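About Korneletti

Korneletti helps small and mid-sized manufacturers plan what to buy before they buy it. Most of our customers make or use cable assemblies, wiring looms and small electrical units. They come to us when they are thinking about a first robot, a second one, or a replacement for a bench that has always been staffed by hand.

We do not sell robots. We do not take commission from the people who do. Customers pay us a fixed fee for a plan, a budget and a simulated cell, and what they do with those is up to them.

Where we started

The company was set up by Milagros Cuesta, who had spent 12 years in purchasing at a harness plant in Mottram. Part of her job was signing off on capital requests. The requests usually gave a price for the arm and very little else. Fixtures, guarding, floor work, training and spare grippers arrived later as separate invoices, and each one had to be found from a budget that was already closed for the year.

She began keeping her own worksheet of everything a cell needed, with a line for each item and a column for who had to approve it. Other plants asked for copies. The worksheet is still the first thing a customer fills in with us, though it has grown to 7 pages and we have given up trying to shorten it.

We now have an office in Mottram and a second, smaller one in Dredotska, where the simulation work is done.

How a project runs

A project has three stages, and a customer can stop after any of them.

The first stage is the worksheet. We visit, watch the job being done by hand, and write down the parts, the cycle, the shift pattern and the space. We ask for the real scrap figures. If they are not kept, we allow time for the shop to collect them before we go on.

The second stage is layout. We build the job in simulation at working size, with the bench, the fixture and the arms the customer is considering. Cable work takes the most time at this stage. A cable bends, and it has to be reached from a side where the arm and the fixture do not get in each other's way. We move the rack, try a different approach, change the mounting point and run it again. Changing a fixture on screen costs an afternoon. Changing one that has been cut and welded can cost a month.

Cable rack layout in simulation, with the red and green lines and the white arm at the table: 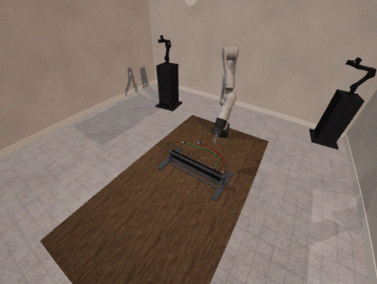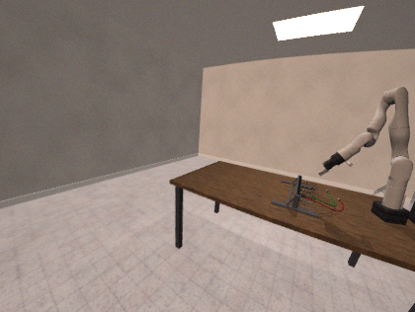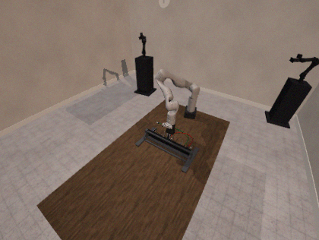 The third stage is the budget. The layout gives us a parts list, and the parts list gives us something to send to suppliers. We ask for quotes on the same specification from each of them, so the customer can read the replies side by side. Where two suppliers include different things, we say so in the notes and adjust the totals to match.

What goes in the budget

Every budget we write uses the same headings:

Arm and controller
Gripper, fingers and one spare set
Fixtures and racks
Bench or pedestal, including fixing to the floor
Guarding and safety assessment
Power, air and network
Programming and commissioning
Training for operators and for maintenance
Production lost during installation
Service and spare parts for the first 3 years
Contingency

The headings people most often leave blank are training and lost production. We fill them in even when the customer expects to absorb the cost, and the finance department can take them out again if it wants to.

Fixtures are the other common gap. A rack with a row of clips looks like a small purchase next to an arm, and a first one often is. Then the product range changes, or the shop finds it needs one rack being loaded while another is being worked on. We ask how many variants are planned and price the fixtures for all of them.

We show leasing and outright purchase on the same sheet. We do not recommend one over the other. That depends on the customer's cash position and tax advice, and we are not accountants.

What a simulation can and cannot settle

A simulated cell is good for reach, spacing, mounting height and the order of moves. It will show that a bench is too short or that a second arm has been given too little room. It is also a useful thing to put in front of a board, or in front of the people who will work next to the equipment. Operators have caught mistakes in our layouts that we had missed, and we now ask for at least one operator in every review.

It is less good at telling you how a real cable will behave after a winter in an unheated store, or how long a clip will last. For those questions we ask the customer to send samples and we recommend a paid trial with the supplier before the final order. The trial goes in the budget too, under programming and commissioning.

We have finished some projects by advising against buying. In one case at Follberg, a shop making short looms for lighting units, the volumes were too low and the product changed too often. We priced a better hand bench with proper clips and good lighting, and the shop bought that. The simulated cell is on file if the volumes go up.

Who we work with

Our customers are mostly owner-run shops and single-site plants. We also do a few projects each year for technical colleges that are equipping a teaching lab and need a budget that will stand up in a grant application. Colleges get the same worksheet with an added page on supervision and storage.

We take on a limited number of projects at once. The usual wait for a first visit is 2 weeks, and longer in July, when many of the plants we work with shut down and want their surveys done while the floor is clear.

Working with us

To ask about a project, write to the Mottram office with a short description of the job, the number of parts per shift and the date by which your budget has to be submitted. Drawings help but are not required. If you already have a supplier quote, send that as well, and we will tell you which of our headings it covers before you commit to anything.

Files from finished projects belong to the customer. We hand over the layout, the worksheet and the supplier replies at the end of each stage, in formats that can be opened without our software.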